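Workshop tips: getting a two-arm bag packing test to give numbers you can trust

Quick page, written between runs. We've been comparing two ways of teaching the arms to load a backpack -- wrist views only, versus wrist views plus the head view. Tips below are the stuff that cost us days. Skip around.

Tape the table before you do anything. Corners of the bag, corners of the case. Pencil wears off by lunch.

Same bag every time. We swapped bags in June and had to throw out 13 runs. Different zipper, different stiffness, not comparable at all.

Write down what counts as success BEFORE the first run. Ours: item fully past the zipper line, both grippers open, arms back at rest. Half in is a fail. No arguing afterwards.

Alternate the methods. One run of A, one run of B, all day long. Lighting by the window drifts and if you do all of A in the morning you are testing the sun.

Keep cables slack but tied. Move each arm through its full reach by hand first, listen for tugging.

Stiff items and soft bags go badly together. Start with the bag on its side, it slumps less. Check both views at the start of a session, head and wrist, and look at them full size, not the thumbnails.

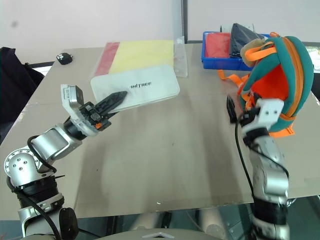
Head view, then a wrist view. 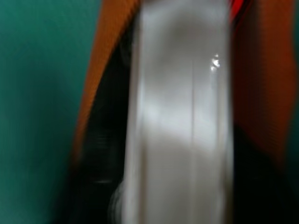 Wrist views smear when the arm is moving fast. Don't delete those frames from training! We tried a cleaned set and it did worse, the policy sees blur on the real table and has to have met it before. Slow the last bit of the approach instead.

Abílio Simões wrote in to disagree: on the Flotham setup they dropped every blurred frame and saw no harm, but their arms move slower than ours and he thinks the head view was carrying teh whole thing anyway. He'd like to see us run wrist only on the full set and the cleaned set, same seed, before anyone repeats the advice.

Fair. On the list.

Results so far, for what its worth. 188 demos, 100 test runs per method. Head plus wrist got 95 in. Wrist only was clearly behind, mostly misses on the first grasp -- once it had hold of something it did nearly as well. So the head view helps with finding, less with stuffing. One bag, one table, don't quote it as more than that.

Last few bits:

Wipe the fingertips between blocks. Dust changes the grip.

Log failures by type, one word each. Missed, dropped, snagged, stuck.

Back up the log before you reboot the arm PC. Before.

Settings file for the Colen planner goes up next, when I've taken our paths out of it.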